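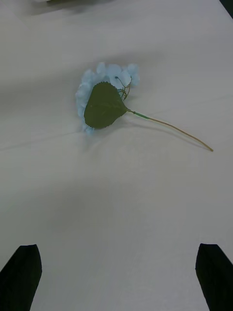 Stuck on the Dullero bridge with a frost build, do I respec or keep farming?

Posted by Nantana Kaewkla, Dec 9, 2022

Hi all, hoping someone further along than me can help because I'm going round in circles. I'm playing Jornen on my old tablet and I've got a frost mage up to floor 271, and I simply cannot get past the bridge boss. Everything up to there was fine! Bit slow on the armoured packs, but I never felt in danger. Then the bridge starts and I get it down to a third of its health, the mana runs dry, and I spend the rest of the fight jogging in circles poking it with the starter wand until the adds catch me.

My setup is frost lance, the slowing field, mirror ward and whatever the blink spell is called now (they renamed it in August and I still call it blink). My hireling is the priest, mostly for the healing, with the Domley staff on her. My own gloves and boots are quite old, I think I've had the boots since the second town, but the chest piece is decent and I've got two empty sockets in it because I couldn't decide what to put in.

I've got 3,039 shards saved up. That would cover a full respec into fire with a bit left over, or I could spend it rerolling the gloves and hope for cast speed. I don't really want to go fire if I'm being truthful, I like the frost animations and I've got used to the timing, but everybody in my guild seems to be fire and they keep telling me to just switch. My partner plays as well and he's fire, and he went through the bridge on his second go, so you can imagine how that went down at teatime.

Also, does the slowing field work on the boss at all? I can see the little blue icon over its head but it doesn't seem to walk any slower.

Sorry for the long post and thanks for reading!

Ertuğrul Uçar

Don't respec! Please don't spend your shards on that, you'll be so annoyed afterwards. I main frost and I've been through the bridge on three characters now, and I was stuck on it for ages the first time in just the same way as you.

Your problem is mana and it's quite fixable. Frost lance is expensive, and mirror ward quietly eats a chunk of your regen the whole time it's up. On the bridge you only need the ward for the stomp, so take it off auto and tap it when he lifts his arm. There's loads of warning. That alone got me nearly another minute of casting, and I hadn't touched my gear at that point.

Then fill those sockets! Two empty sockets at your floor is madness (said with love). Put mana-on-kill in one of them, because the adds come in little groups and if you let them bunch up and lance through the lot you get a lovely big top-up. I put cold damage in the other but a second mana gem would be all right too, try both and see how it feels. They come out for free at the jeweller in the first town, so you're not committing to anything.

Priest is a nice safe choice for climbing but she does hardly any damage. I swap to the ranger for the bridge. Give her any bow you've got lying about and she'll take care of the stragglers while you concentrate on the big lad. The first couple of tries felt horrible without the heals -- I kept standing in things I'd got used to standing in -- and then it clicked.

As for the slowing field, it does work on him but only on his attacks. His walking speed isn't touched, which confused me as well. Put it down right where he's going to be when he does the stomp and you get a longer wind-up. I drop it by the left-hand pillar and drag him back and forth past it. If you look at the ground, the cracked stones make a sort of line, and keeping him on the near side of that line stops the archers from spawning behind you. I've no idea if that's intended, but it has worked for me every time.

For the shards, I'd reroll the boots first, before the gloves. Move speed plus mana regen can both show up on boots and it's cheaper per roll. I wouldn't go past 85 shards a roll; the price climbs each time and it stops being worth it. If it gets that high, leave it until the daily reset.

Tell us how you get on!

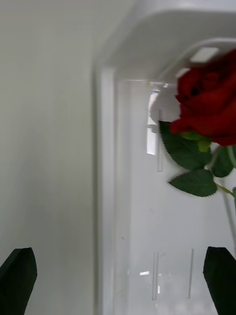 Do I lose the Domley staff if I swap the priest out for the ranger?

The staff goes back into your stash when you dismiss her, along with anything else she's wearing. Make sure there's a free stash slot first, or the game won't let you do the swap and the message it gives you is a bit vague.

Bright

go fire lol

ok but seriously, fire does kill him quicker, your guild isn't wrong about that. you'd need new gloves AND a new wand though, so the respec isn't the whole cost. I did it at about your floor and was skint for a fortnight. Fine now, but I couldn't afford a single reroll and I had to run the early floors over and over with a wand I found in a barrel.

Also worth checking you haven't got battery saver on. Mine was making the game drop taps when there was a lot on screen and I thought my blink was on cooldown when it wasn't. Turned the weather effects off too, no difference to how it looks really, and my old phone stopped chugging on the bridge.

Nantana Kaewkla

Oh thank you both, this is so helpful! I had no idea the ward was eating my regen, I've had it on auto since I got it -- probably the whole trouble. I've put a mana-on-kill gem in and had one quick go before work, still with the priest, and got him down to a sliver before I panicked and blinked straight off the side of the bridge. My own silly fault. Battery saver was on as well, so that's off now.

Going to try the ranger tonight. I found a bow in the stash that isn't too dreadful. Ertuğrul, when you say the left-hand pillar, do you mean left as you walk in, or left when you're facing back towards the gate?

Ertuğrul Uçar

Left as you walk in, the one with the broken top. And watch out for the second stomp, it comes a bit quicker once he's under half.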